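Category: Workplace automation | Packaging and assembly
Last edited 16th February by the Riedl editors
46 shares · 4 comments

Bench automation at Sillton

Bench automation at Sillton is the use of robot arms for small-parts work at the company's Erbridge plant. It began in June with lid and cap handling, a job once done entirely by hand, and it has changed the working day there remarkably!

Effects on staff

Operators now set up benches, check parts and teach the arms new tasks. Each completes 20 hours of training, and many have taken to it with real delight. Wrist strain was the old complaint; the new one is waiting for a busy trainer.

Bench layout

Mats are taped down at the corners, and parts such as round green lids are laid flat within reach of a two-finger gripper. 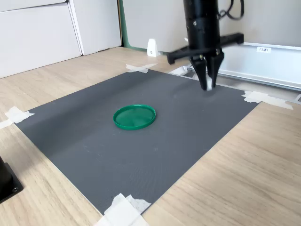
See also

Korau line, Erbridge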